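How do I keep the sheet clean when I sort small parts on the bed?
Posted by Shabnam Bugti

The bed is the only flat spot I have, and bits roll into the wrinkles.
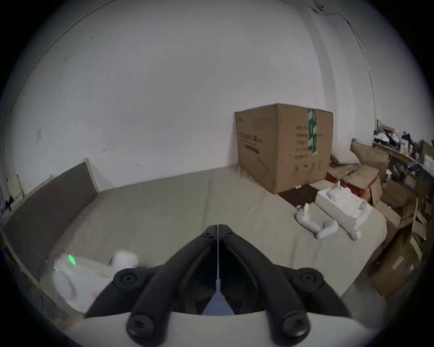

What should I put under the parts?

A flat bath towel, pulled tight. Shake it out over the box when you finish.
Gunnlaugur Thygesen

Kelmendi
I use 2 old pillowcases. Wash the sheet after anyway.

Gorard
Get a folding table.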